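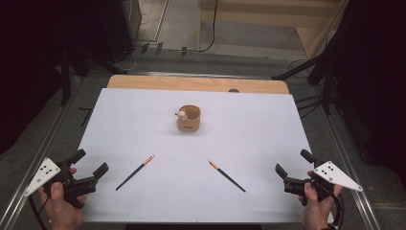

工作台小窍门:手持夹爪录示范,桌面怎么收拾才顺手

发布于 2018年8月24日 作者:Tomás Ramalho

上回写完刀具收纳,好几位读者来信问我,家里那张桌子能不能拿来给学习系统录示范。当然能!我自己在Rarlow项目里录“把细长物件放进小容器”这一项,前前后后攒了2519条,踩过的坑大多跟算法没什么关系,倒是跟擦桌子、铺布、理线这类家务活很像,所以放在这个栏目里说,我觉得正合适。

先说铺面。白色的垫面好用,深色物件放上去一眼就分得清,四角压平,起皱的地方用手掌从中间往外推。别选反光的塑料布,灯一照就是一块亮斑,夹爪上的相机最怕这个。我买过一卷Drevimora的,800毫米宽,擦起来倒是方便,可惜太亮,后来拿去垫鞋柜了。

容器最好选口子稍大一点的,刚开始练的人手会抖,口子太小,十条里能废掉四五条,录的人也泄气。太轻的容器容易被带倒,可以在底下粘一小点蓝丁胶,粘完轻轻推一下试试。旁边要是想摆个小玩意儿添点变化也行,不过整组都要记在表里,免得回头整理时对不上号。

起始位置要常换。细杆可以斜着放、横着放、两支分开放,远一点近一点都来几条。很多人图省事,每次放回老地方,录了一下午,其实等于同一条录了许多遍。我的习惯是每录五条换一次角度,桌边贴张便签,换一次画一道。 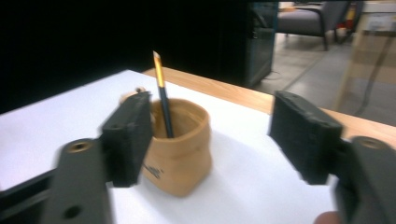

夹爪相机里看到的:细杆立在小容器中,两片黑色指垫分在左右。

再说手上的功夫。两手各握一只夹爪,肘部放松,合拢的时候慢一点,夹住之后停一小会儿再抬。放进去以后也别急着撤,先松开,再顺着原路退出来,退得太猛,画面就糊了。我录一条大约要138秒,Younis那边的朋友比我快得多,可我年纪大了,慢慢来也挺好!

线缆这件事值得多啰嗦几句。线从手腕往下垂,留出一个松松的弯,别绷着,也别让它扫过桌面。每条开录前,两只手各画一个大圈,线不扯、不打结,再开始。我用的是Trultanau的魔术贴扎带,撕开重扎很多次都还粘得住。

指垫用久了会沾灰,夹细东西就打滑。拿微湿的棉布擦一遍,晾干再用,酒精尽量少碰,有些橡胶会发硬。夹爪外侧的标记板也顺手擦擦,油手印多了会影响定位,螺丝每隔700条拧紧一次,力气不用大。

失败的条目先别删!掉了、歪了、碰倒了,都单独放一个文件夹,文件名后面加个“误”字。我四月份删掉过一批,到了要分析错误的时候,又花了两个晚上重录,心疼得很。

最后收工,垫布卷起来放,不要折,折痕下次压不平。夹爪指尖张开放进盒子里,线绕大圈搁在旁边。下一篇想写写灯光怎么摆,家里有旧台灯的朋友先别扔。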